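A Visit to the Poltthorpe Camera Fair

I'd been meaning to get to the Poltthorpe camera fair for years, and this time I finally packed a bag and went. Two trains and a bus, a sandwich eaten standing up, and there I was outside the old corn exchange with a queue halfway down the steps. Entry was 7 dollars, cash only, so bring some if you go next time!

I should say up front that I went with a shopping list. My little mirrorless body is fine, I love it, but the autofocus hunts like mad indoors and I've been waiting on a replacement model for ages. I wasn't expecting to find anything new at a fair like this (it's mostly secondhand), but I wanted to hold a few things and see how they felt. Photos online tell you nothing about whether your pinky will hang off the bottom of the grip.

The main hall

There were 23 tables in the main hall, according to the floor plan they hand you at the door, and they were packed in pretty tight. Film gear on the left, digital on the right, and a long row of lenses down the middle where everybody got stuck. I got stuck there too. I tried a small wide-angle prime that was lovely and sharp in the viewfinder and had a focus ring like a jar of cold honey. The seller wanted more than I had, so back it went.

My favorite stop was Jad Najjar's table. He repairs compacts and sells them on with a handwritten card tucked in each box telling you what he fixed. I asked him whether I should buy a used body now or hang on for something newer, and he said to buy the lens I wanted and stop reading rumors. Fair enough. He also let me play with an old rangefinder for much longer than was polite – I think I took 14 pretend pictures of the ceiling.

Prices were all over the place. I saw the same kit zoom on two tables, and one was nearly double the other, with a scratch on it. Walk the whole hall before you open your wallet.

I broke for coffee around one and had a proper sit down before the afternoon session. My feet were done, and I wanted to go through the morning's shots and clear some room on the card.
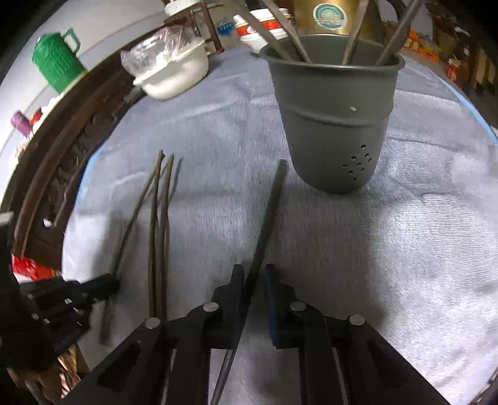
The Padeck demo room

Upstairs, the camera shop Padeck had taken over a side room for hands-on demos. You signed up for a slot and got twenty minutes with whatever you fancied, using your own card so you could take the files home. I thought that was really generous. I picked a mid-size mirrorless with a flip screen and wandered the balcony shooting people's hats.

Verdict: much faster than mine, and it locked on to faces even in the gloomy corner by the stairs. The menus drove me nuts, though. I needed help to find the ISO setting, and then lost it again. The battery door also felt a bit flimsy for the price.

There was a talk after that on shooting in low light, which ran over, and the room was so warm that I left before the questions. I heard from a woman on the bus that they got on to tripods and it was quite heated.

What I came home with

One lens hood, a strap, and 4 rolls of film for a camera I don't own yet. Don't ask. There's a smaller summer fair in August, outdoors if the weather behaves, and I've already put my name on the mailing list. Doors opened at ten this time, but the queue was well under way before that, so I'll be getting the earlier train.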